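Wanted: One Equipment Planner Who Can Say No to a Gripper
Bedilent -- Tabletop Handling Group -- Part-time, fixed term

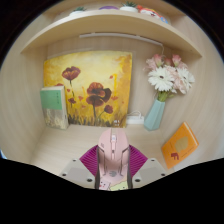 Pink mouse, poppy painting, gerberas. The shelf work you would be budgeting for.

We collect handling data in furnished rooms, on ordinary shelves with ordinary clutter. The group is good at this. The group is less good at buying things. Last year we ordered finger pads from three suppliers in one week, and two of the orders were for the same pads.

We are looking for a person to own the equipment plan for the coming year: hand-held grippers, spare pads and plates, cameras, mounts, cables, and the first of what we hope will be a pair of small robot arms from Gekau. You will work with Trinidad Saludo, who runs the sessions, and Ramil Mangubat, who repairs what comes back from them.

What you would do

Turn a wish list of 1,076 lines into a purchase plan. Plenty of those lines say "better tape."

Get quotes, compare them, and read the part about shipping.

Decide which spares we stock and which we wait for. We go through pads fastest, then screws, then patience.

Work out whether we lease or buy the arms, and put it in a memo of two pages or less. Dindo Javier will read it. He will not read page three.

Budget for props. Vases, books, computer mice and potted succulents have been showing up on expense claims under "misc." since the group began, and accounting would like them to have a home.

What we need from you

Experience buying technical equipment for a lab, workshop, school or small plant. You don't need to program a robot, but you should be able to ask a vendor what the service contract covers and wait through the silence.

Comfort with spreadsheets, including ones made by other people.

A willingness to hold the gripper for an afternoon before you price a replacement. Felicidad Barredo did this job before moving to the Dizon site, and she says it saved her from a very attractive catalog.

Hours and pay

15 hours a week, starting in May, for one year. Pay is $800 a week. There is also $200 toward a desk chair, a line item we approved without a meeting.

How to apply

Send a resume and one page on a purchase you talked someone out of, care of Felicidad Castillo, Jokano Building, front office. Please leave out the name of the someone. Interviews include a short visit to the shelves.

Posted 6 Mar 2018. Open until filled.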